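Dish rack on a table instead of the draining board: rust, drips and rod spacing

Kitchen & Utility > Washing up

wyc_mushi
Posted November 2018
Original poster

We have a small flat with a single-bowl sink and no draining board, so the rack has to live on a table against the wall. 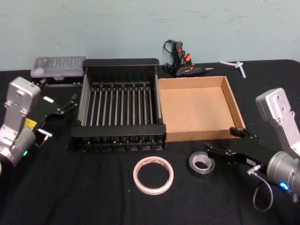
The table is nearly level, the wall behind it is painted and not tiled, and there is a cloth on top because the table surface marks easily. I have two questions.

First, does a rack with metal rods and solid black ends last when it never drains into a sink? My previous one was a coated wire type from Belis. The coating split at the welds and I had brown rings on the plates within a year.

Second, what do people put underneath? The rack has no tray of its own. A folded towel works for one meal but is sodden after the second.

Household of two, no dishwasher. We wash up once a day, in the evening.

----------

gerrit_n
Reply

The rods themselves are seldom the weak point. Rust on coated wire starts where the coating is thin, meaning the cut ends and the welds. If bare rods are set into solid end panels, look at the joint. Water sits in the socket by capillary action and does not dry overnight.

Tip the rack on its end after emptying it and leave it like that for an hour. Once a month, pour a kettle of warm (not boiling) water with a spoonful of citric acid over the joints, then rinse.

For the underside, get a rigid tray with a lip of at least 15 mm. Forget towels.

----------

ChantelleZ
Reply

I disagree about towels. A rigid tray on a level table just holds a puddle, and the puddle goes slimy. We used a Rultberg tray for a whole winter and I was scrubbing pink film out of the corners every few days. A microfibre mat goes in the wash with everything else. Buy three and rotate them.

Also, take the cloth off the table while the rack is in use. Fabric under a rack wicks water sideways and you won't notice until the table top has lifted.

----------

gerrit_n
Reply

The film is a cleaning problem. A tray can be tipped into the sink every evening in a few seconds. A mat under a full rack is wet for 24 hours a day if you wash up daily, and it is wet against the table.

----------

ChantelleZ
Reply

Only if you leave it there. Ours comes out when the plates are put away, and goes over the radiator. I accept it is no use to anyone who stores their plates in the rack permanently.

----------

jmokoena
Reply

Both work. The better fix is to reduce the water arriving in the first place. Stand each plate on edge in the sink for half a minute before it goes in the rack. Bowls are the worst offenders, as the foot ring holds a spoonful of water when they are upside down. Lean them at an angle so the ring empties.

On spacing: measure the gap between rods before you blame the rack for anything. Thin dinner plates stand well in narrow slots. Deep stoneware does not, and people end up using every other slot, which halves the capacity. My Cele plates are wide at the rim and touch each other unless I skip a slot.

What size are your plates, and how far is the rack from the wall?

----------

wyc_mushi
Reply

Dinner plates are 27 cm, fairly thin. The bowls are heavier and I suspect they are the source of most of the water.

Distance from the wall varies, I push it back when I need the space. The paint is ordinary emulsion, so I take the point if that is where you are going.

----------

jmokoena
Reply

It is. Keep a hand's width between the plates and the wall. Emulsion marks if it is splashed daily and then wiped. Either repaint that section in something washable or stand a splash panel behind the rack. A plain acrylic sheet is adequate.

----------

eetu_k
Reply

Where I grew up the rack is inside the wall cupboard above the sink and drips straight down, so this whole thread reads oddly to me. If the landlord allows it, consider a shelf rack over the sink. Hullenitz sell one that clamps to the window reveal without drilling.

If it has to be a table, put two thin wedges under the back of the tray so that it slopes forward. The water then collects along one edge and can be mopped with a sponge. That deals with the puddle Chantelle describes.

----------

wyc_mushi
Reply

No window over the sink, unfortunately. I will try a tray with wedges, with the cloth off, and an acrylic sheet behind. If the tray turns slimy I will move to mats. Will report back in February on the state of the rod joints.

----------

gerrit_n
Reply

Dry the sockets with a cotton bud when you check. If it comes out brown, it has started.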